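Thread: keeping hand-made lace alive in Stilham
Colin Tunstall
12 March 2024
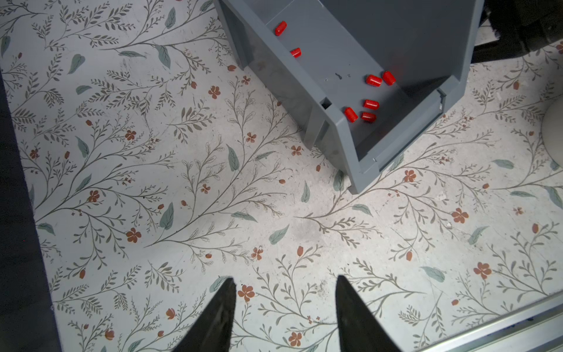 1/ I came to Stilham in 1997, for a job, and I stayed for the lace. My first teacher had learned it as a girl in Pesdale, and she taught me on her own pillow for two winters before I bought one. She did not believe in buying patterns. She drew from whatever was near: a curtain, a hedge, a plate. I still work like this. For my new edging I wanted a branch that walks along and never closes, and I found it in a printed floor, thin stems and sage-green leaves with small orange flowers of five petals. Five petals are difficult in bobbin lace, by the way. Six are much easier, and four easier still.

2/ So I have been drawing this flower again and again since January. On graph paper it looks fine. On the pillow the fifth petal always wants to become fat. My solution for now is to take one pair of bobbins out at the center and bring it back at the stem. It leaves a tiny hole, but I like the hole.

3/ Some people asked me what is "Pesdale lace" exactly. It is a narrow lace, made with linen thread, with a twisted ground and a thick outline thread around each leaf. The old pieces are mostly collars and pillowcase edges. They were made for use, and they were washed every week, so not many of them are left.

4/ The thread is my biggest worry. The fine linen we used came from a small spinner in Ashworth. They stopped the two finest sizes last year. I bought what I could, and I have enough for nearly 3 years if I work slowly. I do work slowly.

5/ I tried cotton. It is softer and the price is good, but the leaves lie down flat like they are tired. With linen they keep their edge even after washing. I also tried a silk from a shop in Vullance. Beautiful to touch, terrible to pin. It slid off the bobbins all afternoon and I said some words in my own language.

6/ If you have old lace at home, please do not bleach it. Cool water, a little plain soap, and let it lie flat on a towel. Do not hang it. Do not iron it from the right side. If there is rust from a pin, leave the rust alone and ask somebody first.

7/ About orders, as I get this question often. I make collars and edgings. An edging the width of two fingers takes me an evening for the length of my thumb. Please think of this when you write to me about the price. I am not angry when people say it is too much, but I cannot make it quicker.

8/ For the same reason I do not sell the pieces from my teacher. I lend them to anyone who wants to copy the pattern, and I ask only that they come back in the blue paper. White paper sometimes has acid in it, and it makes the linen yellow along the folds.

9/ In April I will have six beginners at my table in Stilham, on Saturday mornings. You need good light, short nails and patience with your own hands. Pillows I can lend. Bobbins too, but the ones with glass beads are mine and they stay with me, sorry.

10/ The new edging I will show when the second repeat is done. At the moment I have one flower I am happy with, and a leaf that I must cut out and make again tonight.

Last updated: 12 minutes after posting (corrected the thread sizes in 4/)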